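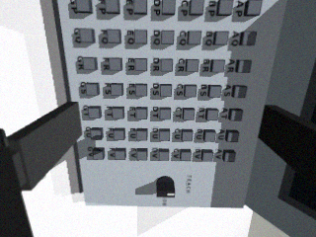 Why do lift buttons in older blocks get pressed two or three times per call? Mostly the lamp behind the button has failed, so the passenger gets no sign that the call has registered.

I went through the fault log for the Faltholm flats for May. 248 entries across 2 lifts. 154 of them say "button not working" or something close to it.

The contacts tested fine on nearly all of those. The call reached the controller, the car came, and the passenger had already reported a fault or taken the stairs.

Labels next. On the Vidmar side the floor marking is to the left of the button. On the Grolimo side it is to the right. With two columns of buttons and even gaps, a label sits equally close to both neighbours.

Fix for that is spacing. Keep the gap between label and its own button to a third of the gap to the next one. No new parts needed, only a new faceplate.

Lettered floors are a separate problem. LG, G, M and 1 all exist at Faltholm. M is between G and 1 but the button is at the bottom, next to the alarm – added later, I assume, when someone found a spare hole.

Dorottya Kelemen asked whether a beep would do instead of a lamp. It helps, and it should be there anyway for people who can't see the panel. But a beep is over in under a second. Someone who walks up afterwards has no idea whether the lift has been called.

Lamp replacement: the old filament type lasts around 3 years here. LED inserts fit the same holder but check the polarity. Half the ones I was handed had been put in backwards and written off as dead.

Fonerero still list the holder. They don't list the lens, so save any you take out.

Door-open buttons tomorrow, if I get through the wiring drawings. The symbols on those are worse – two triangles and a line, and the line is the only difference from door-close at arm's length.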